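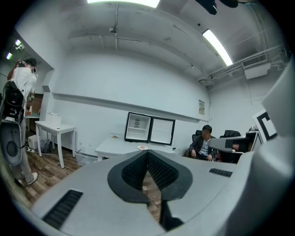 A reader of the first draft asked why packet loss was reported per node and not as one value for the whole network, given that the operator of a network like this would see only the total. The total hides the result. Most of the nodes lost almost nothing, and nearly all of the missing packets came from two nodes in the basement. Per-node loss is therefore kept as the main measure, and the total is given only where it is needed for comparison.

## 1. Scope

The project looked at whether a single low-power, long-range radio gateway can serve temperature and humidity sensors in a thick-walled building without repeaters. The test site was Heiskanen Hall, built in 1935, with brick outer walls and concrete floors. Cellular coverage inside the hall is known to be uneven. We did not measure it, and nothing below should be read as a statement about phone service.

Three questions were set at the start:

- How does packet loss change with floor and wall count?
- Does adaptive data rate help or hurt nodes with weak links?
- Is gateway placement more important than antenna choice?

The third question was answered only in part (see section 5).

## 2. Equipment

The nodes were Sillex battery units with the internal antenna. The gateway was a Serkier indoor model connected to the campus network by Ethernet. Packets were forwarded to a Bulik network server on a lab machine, which stored the receive time, signal strength, signal-to-noise ratio, data rate and frame counter for each packet.

We used 6 nodes. Two were in the basement, three on the first floor and one on the top floor. The gateway was on the second floor, in the stairwell for the first run and in the corridor for the second. The longest path was about 40 m in a straight line, through two floor slabs.

## 3. Method

Each node sent one unconfirmed packet every ten minutes, giving 144 expected packets per node per day. Unconfirmed mode was chosen so that a lost packet stayed lost. With confirmed packets, the node would send again after a missing reply, and the frame counter would no longer give a simple count of failures.

Loss was computed from gaps in the frame counter. Duplicate packets were dropped on the server before the count. A node reset sets the counter back to zero, so every backward step in the counter was checked by hand and treated as the start of a new segment. Packets lost between the last one received and a reset can't be recovered with this method. The error is small for nodes that rarely reset, but it always makes the loss look lower than it was.

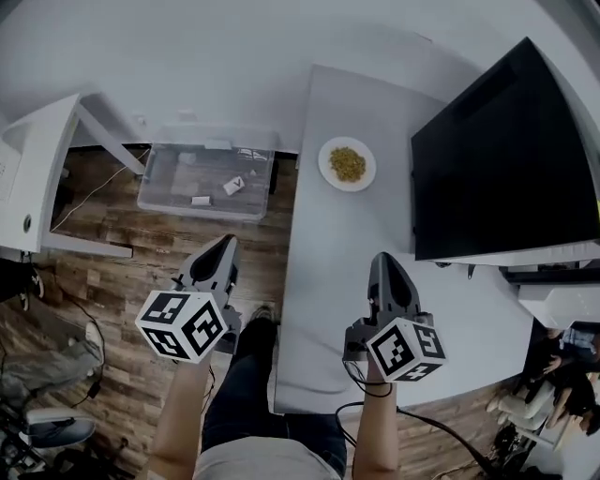

The same data rate was fixed on all nodes during the first run. Adaptive data rate was turned on for the second run, with the server margin left at its default. Transmit power was not changed by hand in either run.

## 4. Results

On the first floor and the top floor, loss was low in both runs and showed no clear pattern by time of day. Signal strength moved up and down during working hours, most likely from people and doors, but the signal-to-noise ratio stayed well above the limit for the data rate in use.

The basement nodes behaved differently. With a fixed data rate, loss came in short bursts. With adaptive data rate, the server raised the rate after a quiet night, and loss went up the next morning until the node fell back. This cycle repeated on most days of the second run. The server bases its choice on the best recent packets — a poor guide when the link changes between night and day.

## 5. Limits

The gateway position and the data rate setting both changed between runs, so their effects can't be fully separated. This was a planning mistake. A third run, with the gateway back in the stairwell and adaptive data rate left on, would have fixed it, but the hall was closed for the break in December.

Antenna choice was tested on one first-floor node only. The external antenna gave a stronger signal, but the link was already good and loss did not change.

## 6. Further work

- Repeat the basement test with a larger server margin.
- Log node resets locally, with a time stamp.
- Move one basement node next to the cable riser and compare.

The server export and the script used for the gap count are stored with the report.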